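Fruit ripening bowl

A fruit ripening bowl is a covered dish sold with the claim that it ripens fruit faster than a kitchen counter does. The best known was the Trinness, later copied by Husar. Sellers credited the clay – any clay, it seems – with drawing out "stale air," a term they never defined.

The part that holds up is old news. Apples and bananas give off ethylene, and trapping the gas speeds ripening in some fruit. A paper bag does this too. Oranges do not ripen further once picked, though the Husar leaflet listed them anyway.

Corina Pană compared 50 bowls with plain bags and found no difference worth the price. Octavian Furtună disputed her method but published no results of his own.

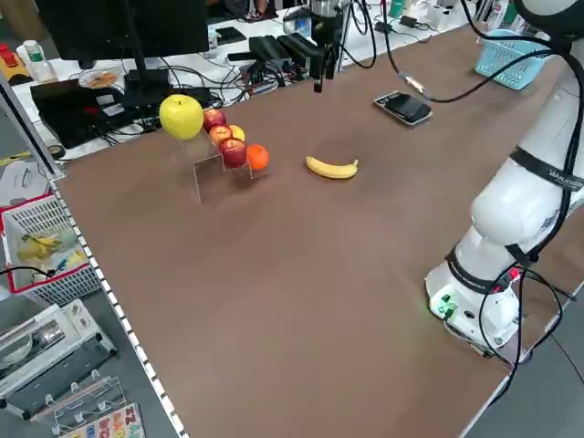

Later versions added a vented lid, which lets the gas out and so undoes the one effect the bowl could claim.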